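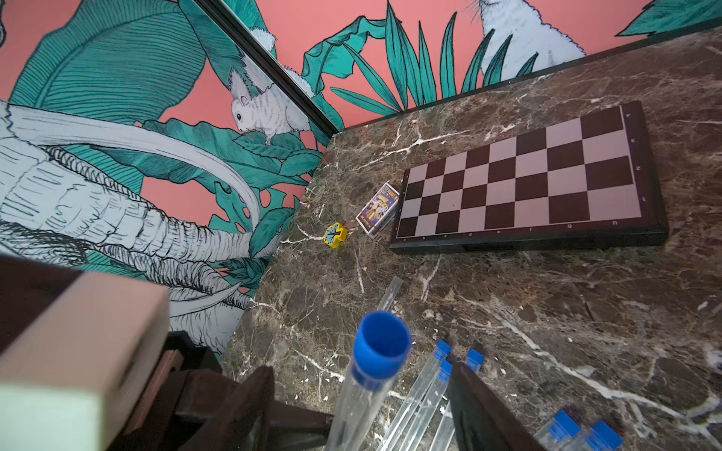
Page last modified: 2018-11-01

Community Help > Home Audio > Headphones, DACs and Amps

Buzz when the laptop is charging, and one side quieter than the other on earphones. Is my amp faulty?

Posted by quietmagpie

Hello everyone, and thanks in advance for reading, because I know I go on a bit. I've been a lurker for ages and have learnt a great deal from you all, so I'm hoping somebody can save me from sending back something that's perfectly fine.

I bought a little Flostden headphone amp second-hand from the hi-fi shop in Doristhorpe (lovely people, they let me sit there with my own headphones for most of an afternoon and even made me a cup of tea). It goes with a Charvát DAC I already had, which takes USB from my laptop and sends ordinary RCA out to the amp. The cable between them is the one that came with the DAC. My main headphones are an old pair of Lullers, the 600 ohm ones, handed on to me when the previous owner went over to speakers. With those on, the whole thing sounds wonderful. Warm, roomy, a bit dark up the top but I like that at my age. I have been going back through all my old jazz records and hearing brushes on the snare that I'm sure were never there before.

Now for the troubles. The first is a buzz. It isn't a deep hum, it's more of a scratchy sort of whine with a buzz underneath, and it comes and goes. After a week of moving lamps about and turning off the fridge, I worked out that it's there when the laptop is plugged into its charger and gone when it's on battery. It changes a bit when I move the mouse, which I found very spooky the first time. Turning the volume knob on the amp all the way down makes it a lot fainter.

The second is that when I use my earphones (the little in-ear sort, very sensitive, I use them on the train) the left side is plainly quieter than the right. Sometimes the left side hardly plays at all. But if I turn it up, the left catches up, and by then it's far too loud to bear. There's also a hiss in the background with the earphones that I never hear with the Lullers. I've tried the earphones in my phone and both sides are the same, so it isn't them, and it isn't my ears either as I swapped them around to check!

The amp has a gain switch on the back with high and low. The shop set it to high for the Lullers and I haven't touched it. Windows volume is at 100 and the player is at full as well, because I read that you should always leave them there.

Is it a dud? The shop gave me until December to bring it back, so there's no mad rush, but I'd sooner know. I'm not very technical but I'm happy to follow steps if somebody is patient with me.

Reply from toroid_tim_tam

G'day quietmagpie, and welcome out of the shadows. You've given us more to go on than most people do, so please don't apologise for the length of it. I doubt there is anything wrong with your amp. You've got a couple of separate things going on and both are very common, so let me take them one at a time.

The earphones first, as that's the easy one. Your volume knob is a dual potentiometer, meaning there are two little resistive tracks inside it, one for the left and one for the right, turned by the same shaft. They're meant to match, but at the very bottom of the travel they rarely do, and on a lot of affordable amps (and a few dear ones, I'm sorry to say) one channel comes in noticeably before the other. As you turn it up the tracks settle down and track each other nicely. With the Lullers you'd never notice, as 600 ohms wants a good deal of voltage and you'll have the knob somewhere up around the middle or past it. Your in-ears need only a whisper, so you're stuck right down in the bad bit of the travel where the two sides don't agree.

So what you want is to make everything before and around that knob quieter, to let you turn the knob further up. Take your earphones out of your ears before you do any of this, please. Turn the volume right down, switch the amp off, put the gain switch to low, and switch it back on. Then plug the earphones in, start some music, and bring the knob up slowly. You should find you have a lot more travel to play with and the left side should come good. The hiss ought to drop too, as high gain amplifies whatever noise is coming in along with the music.

If you're still too low on the knob, turn Windows down a bit. I know you read that it should always be full, and as general advice for the Lullers that's fair enough, but the world won't end if you knock it back for the earphones. Most modern DACs have enough bits to spare that you won't hear any loss. Just remember it's down when you go back to the big cans, or you'll be writing to us next week asking why they've gone quiet. I have done precisely this, and had the back off the amp before I looked at the screen.

And the reverse, which matters more: when you go from the Lullers to the earphones, turn the knob to zero BEFORE you plug in. The level that makes 600 ohm headphones sing will be very unpleasant through a sensitive in-ear, and it's possible to hurt both the earphones and yourself. I keep a rubber band around my earphone plug as a reminder. It looks silly and it works.
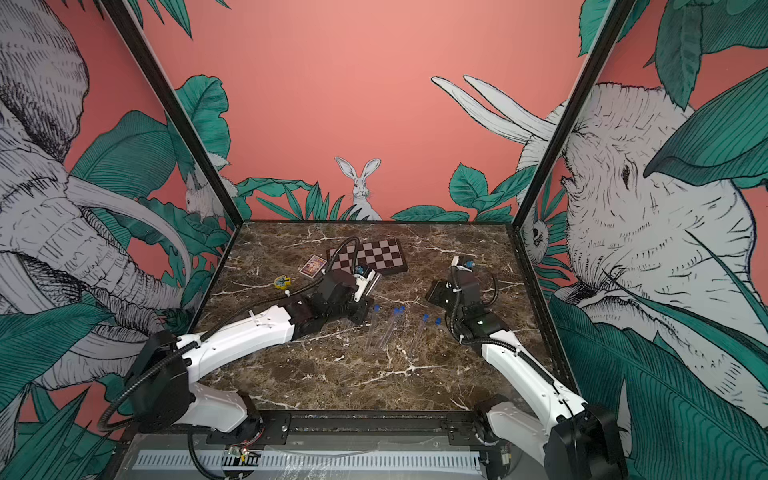 Now, the buzz. You've already done the most useful test there is by running on battery, so well done. What you're hearing is almost certainly a ground loop, or noise getting in by way of the charger, and the mouse business is the giveaway. The laptop is full of busy little circuits, and when it's earthed through the charger and the amp is earthed through its own plug, there are two paths to earth with the USB and RCA leads joining them up. Small currents wander around that loop and some of it ends up in your music. On battery the loop is broken, and off it goes.

Here's the order I'd try things in, cheapest first.

Put the laptop charger and the amp on the same power board, if they aren't already. It shortens the loop and sometimes that's the end of it.

Try another USB port on the laptop, and make sure the DAC isn't going through a hub shared with anything else.

See if your Charvát has an optical input. I don't know which model you've got, but look for a small square socket with a flap on it. Optical carries light and no electrical connection at all, so the noise has no way across. The catch is that your laptop needs an optical output and many don't have one.

If none of that helps, look for a USB isolator that goes between the laptop and the DAC. Check that it handles the speed your DAC needs, as some of the older ones are slow and a few DACs won't talk through them.

One thing I will be stern about: do not cut or tape over the earth pin on anything. You'll find people on the internet who recommend it. The earth is there to keep you alive and it isn't worth it for a bit of buzz.

I don't think I'd take it back. If low gain does nothing whatever for the left channel, even with the knob up past nine o'clock, then I'd have a chat with the shop, because a scratchy or worn pot is a thing that happens with second-hand gear. Turning the knob back and forth a couple of dozen times with the power off can clean up a dirty one, by the way.

Let us know how you go. And enjoy those Lullers, I let a pair go years ago and have regretted it ever since.

Reply from bassmentdweller

Needs burn in. Leave it playing for 100 hours and the channels will even out. Mine did. Also get a better cable, the ones in the box are rubbish.

Reply from kelpie_and_vinyl

I'd go along with nearly everything toroid_tim_tam wrote. Burn-in won't fix a volume pot, with respect to the poster above, and it's a second-hand amp so it will have had plenty of hours on it already.

On cables, a dearer one won't cure a ground loop, but length can matter a little. If your RCA lead is 2 metres and it's coiled up behind the desk next to the charger brick, swap it for a short one, or at least move the brick away. Mine was sitting right on top of the power supply — cosy, but noisy — and shifting it took the edge off.

Another thing you could do for the earphones is buy a small inline attenuator. It's a stubby adaptor with a couple of resistors in it, goes between the amp and the earphones, and knocks the level down so you can use more of the knob. It takes the hiss down along with it, which turning Windows down won't do if the hiss is coming from the amp itself. Some of them do alter the sound a bit with multi-driver earphones, so buy from somewhere that takes returns.

Do you know whether your laptop charger has two pins or three? Mine is three pin and that was where my loop came from.

Comment from quietmagpie

Oh, you are all very kind! I put the switch to low and the left side has come back, clear as anything, with the knob at ten o'clock. The hiss is still there but only if I go hunting for it between songs. I've put a rubber band on the plug as instructed.

The charger is three pin. I moved everything to the one power board and the buzz is softer but still there, and there's no square socket on the DAC that I can find, only the USB and something round with a yellow ring. The laptop certainly hasn't got anything to match it. I'll ask the shop about an isolator next time I'm in Doristhorpe, and in the meantime I'm listening on battery, which gets me through a couple of albums before tea.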